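Clendine Relocation Office
Updates for staff and families moving to Trevness

Good morning. This thread sets out the arrangements for the second group of households, who travel on Sunday. Please read to the end before writing to the office.

Replies are open until 5 pm. Questions about pay or contracts should go to your own manager. 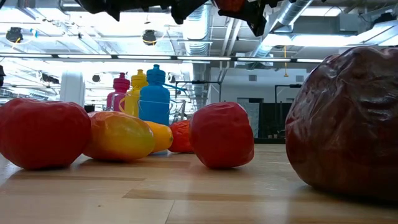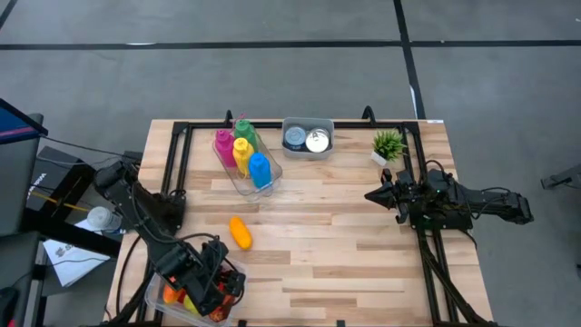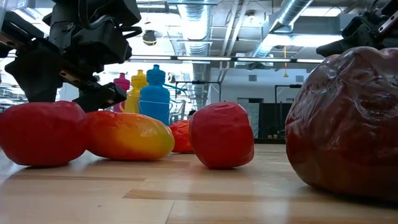 Temporary flats at Gristwood House are let furnished for the first stage of the move. There are 52 flats in the building and every household in the second group has been given one. Each has beds, a sofa, two lamps, a cooker, a fridge and a kitchen table. Residents are asked to use mats under hot pans and dishes. A pale wooden top made up of strips, like the one in all three pictures, marks easily, and marks are charged against the deposit when the flat is handed back. Bed linen is supplied for the first night only.

Keys may be collected from the Gristwood House front desk between 2 pm and 8 pm. One adult from each household must sign. Please bring photo identification and the letter with your flat number on it.

Anyone arriving after 8 pm should ring the night number printed on the back of that letter. The front desk number is not answered in the evening.

Flats on the ground floor have step-free access from the rear car park. The lift serves all other floors but will be reserved for Marwat crews from 9 am until noon on moving days.

Removals. Marwat is carrying household goods for both groups. Boxes marked with a green label go to the temporary flat. Boxes marked with a white label go into store until the permanent address is ready.

A household that has run out of green labels may write GREEN on two sides of the box in thick pen, with the flat number underneath. Several families in the first group did this and their boxes arrived correctly.

The store is at Unit 108 on the Clendine site. It is dry and locked but is not heated. Musical instruments, house plants and medicines should travel with you.

Items may be taken out of store once, free of charge, with two working days' notice. Winter coats and school shoes were the most common requests from the first group. We suggest giving these a green label now.

Cover for goods in store is limited to £2,000 for each household under the Marwat terms. Families with goods worth more than this should speak to their own insurer before the van is loaded. We are unable to arrange additional cover on your behalf.

Post. Please do not redirect letters to Gristwood House. The pigeonholes there are small and parcels are being sent back. Use the Clendine office as your address, with your surname in capitals on the first line.

Schools. Places at Trevness primary schools are confirmed by letter from the school itself. The office holds no list and cannot check on a parent's behalf. School admissions staff have asked that families ring after 10 am.

Getting to work. The 102 bus stops outside Gristwood House and again at the Clendine gate. Staff passes are not valid on it. Keep your tickets and claim the fare back on the pink form, one form per week.

Parking at Gristwood House is one space per flat. A second car may be left in the overflow area beside the Clendine loading bay, where a permit must be shown in the windscreen at all times.

Heating in the flats is set centrally and comes on at 6 am. A number of residents in the first group have reported cold bedrooms on the north side. The building manager has been told and extra heaters can be signed out from the front desk.

Permanent homes. The builders now expect to hand over the last block in December. Households will receive four weeks' notice of their own date. No rent is due on the temporary flat until that notice period has ended.

A correction to the welcome booklet, page three: the laundry room is on the lower ground floor, next to the bicycle store, and takes coins as well as cards. It closes at 9 pm.

A further thread for the third group will be posted once Marwat has confirmed its dates. Households in that group need take no action at present, other than returning the inventory form if they have not already done so.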